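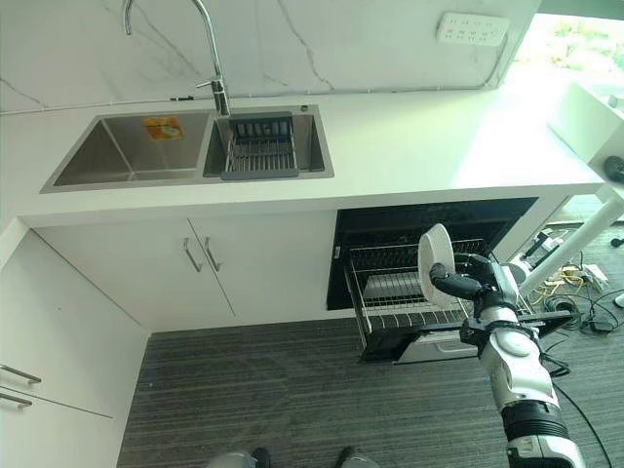 ## 4. Sink, drainer basket and pull-out rack

This section applies to the Wevudero kitchen set with the stainless steel double sink (part group 1364). Complete section 3 before starting.

### 4.1 Fitting the drainer basket

1. Remove any protective film from both basins. Small stickers on the basin walls may be peeled off by hand; clean off residue with warm soapy water.
2. Lower the dark grey drainer basket into the right basin, keeping it level.
3. Press down gently at each corner. The basket must sit snugly and must not rock.
4. Swing the tap spout over each basin in turn and check that it moves freely. Leave it over the left basin, the larger of the two.

**Note:** Use the left basin for washing and the right for draining. Rinse water from the basket runs straight to the waste.

### 4.2 Loading the pull-out rack

The rack is under the worktop, to the right of the sink cabinet doors.

1. Close both sink cabinet doors.
2. Open the black front fully, then draw the rack out by its front edge.
3. Stand plates upright between the tines, all facing the same way. Plates over 20 cm go towards the back.
4. Push the rack in slowly until it stops. Do not force it — check for a plate that has slipped sideways.

**Caution:** Do not lean or stand on the rack when it is pulled out. Keep small children away from the open front.

**Caution:** Keep wet hands and dripping items away from the socket panel on the splashback. Cables must not hang into the sink or across the drainer basket.

### 4.3 Care

- Wipe the brushed steel along the grain with a soft cloth. Do not use wire wool.
- Lift out the drainer basket weekly and rinse beneath it.
- Dry the bar handles after cleaning. If one works loose, tighten it with the key from bag 51.

Spare baskets are ordered from the Seltetbridge depot under part number 57.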